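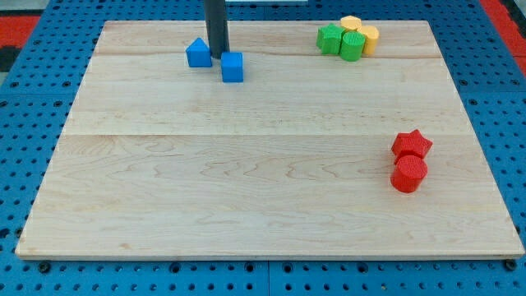
Maple board, glued planks, on blue pegboard.

Haldale Community Workshop
Minutes of the Spring General Meeting
Saturday, April 24, 2021, 10:00 a.m., main room and by phone

1. Call to order and quorum
The chair called the meeting to order at 10:04 a.m. Quorum is 33 members present or by proxy. The secretary confirmed that quorum was met and that notice had been sent in the form required by the bylaws.

2. Approval of agenda
Item 8 (parking) was moved ahead of item 7 (lease) at the request of a member who had to leave early. Agenda approved as amended.

3. Minutes of the previous meeting
One correction: under "Dust collection," the word "replaced" should read "repaired." The filter housing on the east line was repaired and is still the original part. Minutes approved as corrected.

4. Financial report
The quarterly statement was distributed before the meeting. Income from dues was below budget. Heating and electric were also below budget, as the building was on reduced hours through the winter. The largest unplanned expense was $936 for the compressor motor and labor. The board proposed charging this to the equipment reserve and leaving the operating account as is.
A member asked whether the motor was still under warranty. The board replied that the warranty covered parts only and had lapsed.
Moved, seconded, and carried: that the compressor repair be charged to the equipment reserve.

5. Lumber storage and moisture
The wood shop group reported on the rack along the north wall. Readings on the bottom shelves remain higher than on the upper shelves. The group believes the cause is the cold slab and poor air movement behind the rack. Two members had glued up panels from bottom-shelf stock and later found open joints at the ends.
The group recommended the following:
Move the rack 12 inches off the wall.
Place sleepers under the bottom shelf.
Label all member stock with name and date of arrival.
Hold new stock in the room for at least 2 weeks before milling.
There was discussion of whether the holding period should be a rule or advice. Members with small projects objected to a rule. The recommendation was amended so that the holding period applies to shop-owned stock and is advice for member stock.
Moved, seconded, and carried as amended.
The group was asked to price a second dehumidifier and report back. The Meniler unit now in use is emptied by hand, and a drain line to the utility sink was suggested. The board will check whether the lease permits a new hole in the partition.

6. Glue and finish supplies
Shared glue is being used faster than it is paid for. Opened bottles have been found past their date. The board proposed that the shop stop buying glue in gallon containers and stock small bottles at cost.
One member asked that the shop continue to supply glue for scheduled classes. Agreed.
Moved, seconded, and carried, with one opposed.
Oily rags: the metal can must be emptied at the end of each day of use. The sign over the can has fallen down again and will be fixed with screws.

8. Parking (taken out of order)
The Starnero building next door has asked that our members not use the spaces along the shared fence on weekdays. The secretary will send a notice with a map. Loading and unloading at the roll-up door is not affected.
No motion.

7. Lease
The current lease runs through the end of July. The landlord, Rusu Properties, has offered a renewal on the same terms with a change to the snow removal clause. Under the new wording, the tenant would clear the side entrance and ramp. The board asked for guidance on whether to accept.
Points raised:
The ramp is the only step-free entrance and has to be cleared in any case.
The wording does not state who supplies salt.
Liability coverage should be checked before signing.
Moved, seconded, and carried: that the board accept the renewal once the insurer has confirmed coverage in writing.

9. Training and sign-offs
Sign-off sheets for the table saw and jointer were transferred to the new binder. Some sheets are missing a date. Members whose sheets are incomplete will be contacted and may be asked to repeat the short check. Until then they may use hand tools, the drill press, and the band saw.

10. New business
A request for evening hours in the summer was referred to the board.
A request to repaint the bench room floor was tabled until the lease is signed.

11. Adjournment
There being no further business, the meeting was adjourned at 11:47 a.m.

Action items
Board: insurer's letter, lease wording on salt, partition question.
Wood shop group: rack move, dehumidifier price.
Secretary: parking notice, sign-off contacts.

Minutes submitted by the secretary. Corrections to be sent in writing before the next general meeting.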